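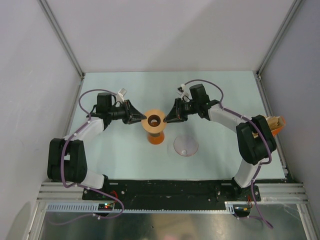
Figure 3.1 Two-arm work cell with the grippers facing across the workpiece.

CHAPTER 3
Sharing a Workspace

In May, Soon-im Myung's second-year class visited the open day at Furnik. The host, Ga-eun Byun, began with one question: which arm owns the space between the grippers? The students gave 19 written answers, and most assigned it to a single arm for the whole task.

This chapter treats that space as a shared zone -- a volume either arm may enter under stated conditions. Section 3.1 defines the zone. Section 3.2 derives the minimum clearance between two jaws moving on the same line.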